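We use cookies to remember your settings and to count visits. Accept all | Manage choices

Clumlow sorting study: progress report to the Akum fund, October

Since the last report we have moved from single solid objects to string, and it has been the most enjoyable stretch of the project so far! String never lies the same way twice, so it gives our training method a proper test. The task sounds simple: take tangled coloured string from the table and put each colour in its own tray. Doing it with two arms means one can hold while the other pulls.

We recorded 700 demonstrations, all guided by hand by Adesuwa Abubakar and two students. After checking, 513 were good enough to train on. Most of the rest were dropped for dull reasons - a lost video stream, or a strand caught under a tray - and we have kept them in case they help us teach recovery later.
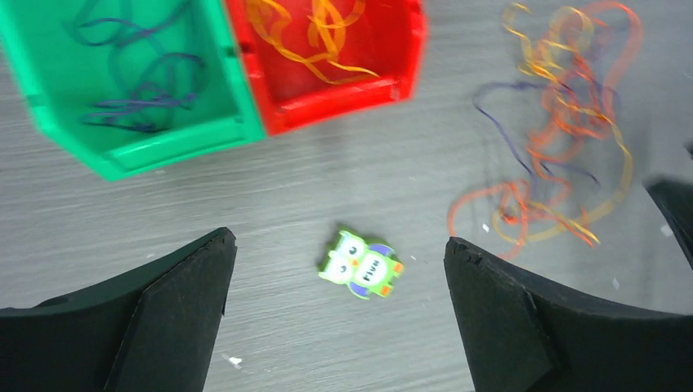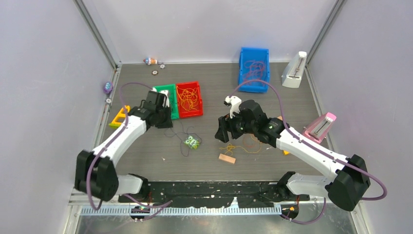

The main result is about where the system looks. Our first version, Fikre, gave the wrist view and the fixed view equal weight the whole way through. The new version, Cernamel, learns to lean on the fixed view while reaching and on the wrist view once the fingers are close. Over 116 test runs on each, Fikre put every strand in the right tray 60 times. Cernamel managed it 87 times, with the same training data and the same arms. We were hoping for a gain, but this is bigger than any of us had guessed.

Small toys and other bits left among the string still cause trouble. Cernamel will sometimes grip one and then stop, as if waiting for a colour to match. We think a "set aside" action will help, and Adesuwa has started recording demonstrations for it.

Spending is on plan apart from replacement finger pads, which wore out sooner than we budgeted for. We would like to move a small sum from travel to cover them and will send the form on Tuesday.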